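Cleaning a white painted shelving unit without dulling the finish 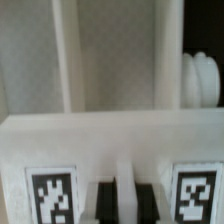

I am responsible for the upkeep of a reading room that contains a large white shelving unit, and I would appreciate advice on an appropriate cleaning method. The shelf boards have thick front faces which are handled daily, and the paint has begun to look gray in places. Most compartments have a pale gray back panel, while the one on the right, where the white ribbed ceramic piece stands, is much darker inside and shows dust readily. A cream cleaner sold under the name Okham was used in March and left a slight shine on one upright. Is there a gentler product, and should the compartments be emptied first?

Posted by Basedano Reading Room

Shadi Mansour
Please discontinue the cream cleaner. Products of that type commonly contain a mild abrasive, and painted surfaces become shiny where they are rubbed. The following procedure is suitable for most interior paints:
Remove all items and dust from the top board downward with a dry cloth.
Add a few drops of dish soap to a bowl of lukewarm water. Wring the cloth until it no longer drips.
Wipe each board along its length, then the front edges, then the dividers.
Rinse with a second cloth and dry at once.
Ceramics should be lifted by the body with both hands — never by a knob or stem — and set on a folded towel. The shiny area cannot be cleaned away. It may be repainted, provided that the whole face of the upright is done and not the spot alone.

Masilela
Soap and water is sufficient. We clean ours every nine weeks.

Skurkance
I would add that felt pads should be placed under any ceramic item with an unglazed base, as these bases scratch paint. Pads must be replaced when they flatten.

38 people found this page helpful
Share (7)

Comments

Basedano Reading Room: Thank you. The upright will be repainted in full.

Masilela: Allow the paint nearly a week before returning anything heavy.

Contact | Terms of use | Back to top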